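Clarkside Toy Library
Progress report to the Rizk Fund
Tuesday, January 21, 2020

Hello again, and thanks for being patient with me. I know this was meant to reach you before the holidays, but we were still chasing returns and I didn't want to send you half the numbers.

So, the big one first. We now have 217 member families. Our target for the end of the grant year was 300, and I think we'll get close, though I'd be lying if I said I was sure. October was our best month by a mile (the school fair did that, we signed people up at a folding table until it got dark) and then December went very quiet, the way it did last year. January has picked up again already.

Opening hours are the thing people talk to me about most. We started out with weekday mornings only, which suited parents of babies and pretty much no one else. Since the fall we've been open one evening a week and every Saturday morning, and Saturday is now busier than all the weekday sessions put together. I'd like to drop one of the weekday mornings and stay open later on Saturdays instead. That doesn't change the budget, but it does change what we wrote in the application, so please let me know if you need a form from me.

The building block sets are still what goes out the most. Puzzles come second, then the ride-on toys, which I had expected to win easily. The big wooden kitchen has been on loan without a break and there's a waiting list for it.

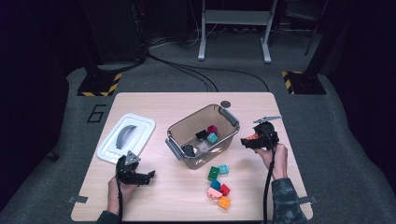 Missing pieces were our headache last spring, and you asked me to come back to you on that. We changed two things. Every set now has a card with a list of what should be in it, and families check it with us at the desk when they borrow and again when they bring it back. It adds a few minutes and there was some grumbling at first! But we've written off only 5 sets since the summer, compared with 17 in the same stretch the year before, and I'm really pleased with that. We also stopped charging for lost pieces. I was nervous about it, but the fees were keeping people away - one mom told me she'd held on to a train set for months since she was too embarrassed to come in without the bridge.

The other change was storage. The old cardboard boxes were falling apart at the corners and they didn't stack, so we spent part of the equipment money on plastic bins with lids. You'll see that in the spending sheet under "shelving and containers." We went a little over on that line and a little under on printing, and it comes out even.

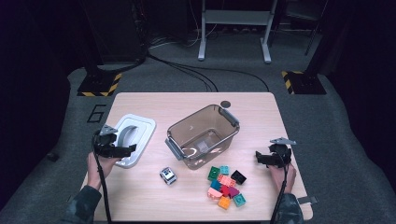
One of the see-through storage bins, with a lid beside it.

Now for what hasn't gone so well. The Hindarano branch is behind. We had planned to open there in October, and the room we were promised needed a new floor first, and then the new floor needed a new heater, and so on. I've now seen the room with my own eyes and it's nearly there. We have keys, we have shelves, and the landlord has agreed to let us off the rent until we open. I'm hoping for early spring. The toys for that branch are bought and sitting in our back hallway, so nothing has been lost except time (and some of my good mood).

The catalog is the other sore spot. We moved everything over to Eviter, the lending software, and it does what we need for loans and reminders. The search is clunky, though, and a lot of families can't find things we do own. I'm retyping the names of the toys bit by bit so that they match what people would call them. "Manipulative play, stage two" is now "stacking cups." Slow work, but I do a page or so every evening with the TV on.

Money, in short: we've spent what we said we'd spend, apart from the Hindarano set-up costs, which I'd like to carry over to the next quarter. The full sheet is attached along with the receipts.

Between now and the next report I want to get Hindarano open, finish the catalog, and run the repair afternoon we keep putting off. We have a whole shelf of dolls with loose arms. If anyone from the fund would like to drop in, Saturday mornings are the best time to see us, and there is usually coffee if you get here early enough.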